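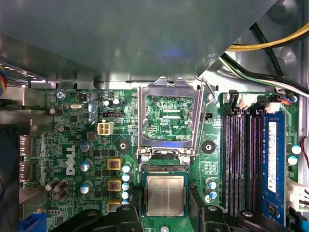 Figure 2. Open CPU socket on a green motherboard, load plate raised.

3.2 Why people give up on repairs

I went into the Harkdale interviews expecting money to come up first, and it did, but only for 9 of our 30 households. The rest talked about nerves! Marisol Llanos and I kept hearing the same thing — folks open the case, see all those tiny parts, and close it again. In Wernley, six people told us they'd never even looked inside.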